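4.3 When the arm loses sight of its work

We had hoped, going into the November trials at Beltley, that most of our trouble would come from the grasping itself, and for the first few mornings it did. Then we met a failure that was harder to notice and took us a good deal longer to understand. Out of 14 aborted runs, 6 ended the same way: the arm came down toward the work, the wrist view stopped being of any use, and the controller simply carried on as though all were well. In 2 of those runs the arm pressed on until the force limit tripped, and while no harm was done, we would not have wanted anyone's hand underneath.

The cause lay in how our Akedo controller treated a poor view. The matching step always returned its best guess, however weak, and the planner (which we had written ourselves, so the blame is ours) never asked how weak it was. With a clear view this hardly mattered. With a poor one, the arm was being steered by little more than noise, and it went about it with great confidence.

Figure 6. A view from the wrist camera.

Our remedy is a modest one, and we are rather fond of it. Before each step of the descent, the controller now checks whether the wrist view contains enough sharp edges to be worth trusting, and if it does not, the arm stops and waits for an operator. We were tempted to test for brightness alone, but a view such as the one in Figure 6 would sail straight through a test of that kind: it is a middling gray, a little paler toward the upper right, neither black nor washed out, and yet there is not one firm outline in it for the matcher to hold on to. The edge check costs us very little time, and we have left it switched on for all the work reported in the next section. 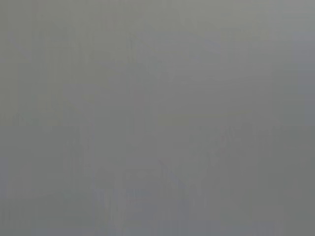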